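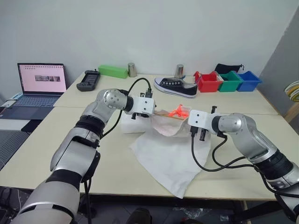 Segundo Krisztina Szalai, a escolha do tom de uma base pela Internet é uma decisão que a consumidora toma duas vezes: a primeira quando olha o ecrã, e a segunda quando abre o frasco em casa, junto da janela. Na entrevista ela acrescentou que devolveu três bases no mesmo inverno, e que em todos os casos o problema era o subtom e a profundidade do tom estava certa.

Figura 2. Dois braços robóticos com garras brancas e um saco translúcido, sobre uma mesa de tampo creme claro.

4.2. Expectativa e satisfação com o tom recebido

A observação de Szalai coincide com uma parte considerável das nossas respostas abertas. Recebemos no total 666 questionários de clientes da loja Lurer que compraram a base fluida Clanine sem a terem experimentado antes. Foram excluídos cerca de 300, por estarem incompletos ou por a compra ter sido feita para outra pessoa, e a análise que segue refere-se aos 367 restantes. As perguntas sobre a textura e a duração do produto são tratadas na secção 4.4.

Pedimos às participantes que indicassem primeiro o tom que usavam habitualmente, em qualquer marca, e depois o tom de Clanine que tinham escolhido. Quem já conhecia o seu subtom (frio, neutro ou quente) declarou-se em geral mais satisfeita com a compra. Esta relação manteve-se nos três grupos de idade, embora no grupo mais velho seja fraca e deva ser lida com prudência. Nenhuma diferença clara foi encontrada entre peles secas e oleosas, contra o que esperávamos a partir do estudo-piloto.

Nas respostas abertas distinguimos 514 menções à cor. A codificação foi feita de maneira independente por Rozália Szilágyi e Henryk Pawlak, e os casos de desacordo foram discutidos até se chegar a uma categoria comum. A palavra mais difícil de codificar foi «alaranjado». Algumas participantes usam-na para um produto demasiado quente desde o início, outras para um produto que escurece na pele passadas algumas horas. Decidimos manter as duas acepções em categorias separadas, sempre que o contexto o permitia, e reunir os casos duvidosos numa terceira.

Convém mencionar também a questão das fotografias de amostra. A loja apresenta cada tom aplicado num antebraço, e várias participantes escreveram que prefeririam vê-lo no rosto, ou pelo menos em dois tipos de luz. Jenő Kelemen, que respondeu ao questionário e aceitou depois ser entrevistado, comparava sempre o tom com o de um corretor que já tinha na gaveta. Este procedimento, que chamamos «comparação por produto conhecido», aparece igualmente em respostas de pessoas que compram base há poucos anos.

As compras de dezembro formam um caso à parte. Nesse mês a pele está em geral mais clara, e uma parte das participantes escolheu um tom que na primavera já não lhes servia. O questionário não perguntava pela data da primeira aplicação, e por isso não podemos separar este efeito do erro de escolha propriamente dito.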